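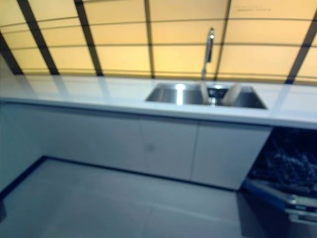
Projet Urneck – collecte de démonstrations en cuisine
Compte rendu de la réunion du vendredi 23 février

Présents : Morven Rutherford (Hedeck, coordination), les deux opérateurs du matin, l'équipe annotation de Tralia
Excusé : le responsable matériel de Dalgleish

1. Approbation du compte rendu précédent
Le compte rendu de décembre est approuvé sans modification.

2. État de la collecte
334 épisodes enregistrés à ce jour, tous postes confondus. La tâche « évier » est la mieux fournie. La tâche « plan de travail » a pris du retard : les épisodes sont trop semblables entre eux, avec les mêmes objets et les mêmes positions de départ.
Décision : changer la disposition des objets tous les 10 épisodes. L'opérateur note le changement sur la feuille de séance.

3. Qualité des images
Tralia signale du flou de mouvement dans les vues de tête, surtout quand l'opérateur se tourne d'un poste à l'autre. Discussion sur l'opportunité d'écarter ces passages. Morven Rutherford souhaite les garder, le modèle devant de toute façon fonctionner avec des vues de ce genre. Les annotateurs préfèrent un marquage à part.
Décision : les passages flous sont conservés avec l'étiquette « flou ». Ils ne comptent pas dans le total des épisodes validés.
Les reflets sur le plan de travail blanc et dans la cuve de l'évier restent difficiles à traiter. Le mur rétroéclairé y est pour beaucoup. Essai prévu à intensité réduite, sur une demi-journée, avant toute décision.

4. Consignes aux opérateurs
Un épisode commence mains hors de l'évier et se termine quand l'objet est reposé. Les reprises se font depuis le début. Plusieurs épisodes récents démarrent alors que la prise est déjà engagée ; ils seront relus un par un.
La durée maximale d'un épisode passe à 40 secondes. Au-delà, on coupe et on recommence.
Les échecs sont gardés et étiquetés comme tels. Rappel : ne pas les effacer sur place.

5. Annotation
L'épisode 1963 (ancienne numérotation) apparaît deux fois dans l'export, avec deux descriptions différentes. Tralia vérifie si d'autres doublons viennent de la migration.
Le vocabulaire des objets est à revoir. « Ustensile » sert actuellement à tout. Une liste courte sera proposée par l'équipe annotation.

6. Matériel
Pas de nouvelles de Dalgleish au sujet de la fixation de rechange. Point reporté.

7. Actions
Feuille de séance modifiée : Morven Rutherford
Essai d'éclairage : opérateurs du matin
Recherche des doublons et liste d'objets : Tralia
Relance de Dalgleish : Hedeck

Prochaine réunion à fixer après l'essai d'éclairage.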